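Ticket: online booking deposits charged twice for returning clients
Opened by: Treasa Doherty, Clanura (front desk)
Product: Clavov, salon calendar and checkout
Date: 27/10/2025

Hi all, me again! I'm keeping my notes in here as I go so whoever picks this up doesn't have to ask me everything from scratch.

**What's going wrong**

A client books online, pays the $50 deposit, and gets her confirmation. Fine so far. Then when she comes in and I open checkout, the deposit shows as paid but the total hasn't dropped, so if I'm not paying attention I charge her the full price (I did this to 3 people on Saturday and had to call every one of them, which was fun). New clients come through fine. It only seems to hit people who were already in our list.

**What I've tried**

- Logged out and back in, and tried the tablet as well as the desktop. Same thing on both.
- Turned deposits off and on again under Booking Rules. No change.
- Made a test client, booked her in, paid, checked out. Worked perfectly, of course.
- Booked that same test client a second time. Worked again, so it isn't simply "second visit."
- Pulled up one of the Saturday clients and found she has two profiles! One has her phone number, the other just her email.

That last one got me excited. We moved over from Adberg in May and imported the whole client list, and I think the import left some people with a spare profile. The deposit lands on one and the appointment sits on the other.

**Reply from Catríona Cullinane, support**

Hi Treasa, good digging, and yes, you're on the right track. Online booking matches on email, and your calendar is matching on phone. Open Clients > Tools > Find Duplicates, tick "match on name," and merge from there. Keep the profile with the phone number as the main one. Any unused deposit moves across with the merge.

**Back to me**

Ran it and got 23 pairs. I've merged 13 so far and checked out one of them this afternoon, a Mrs. Foley in for a cut and color, and the $50 came off the total just like it should. Hooray!

Two things before you close this, please. The merge kept the older appointment notes but dropped the color formulas on one client, and I'd really like those back. 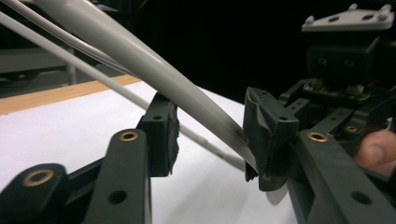
The other is the reminder texts. Merged clients seem to have gone back to the default of one day before, and we had ours set to two. I can change them by hand if I have to, but if there's a way to do the whole batch at once, tell me where to click and I'll hold off on the last ten until I hear from you.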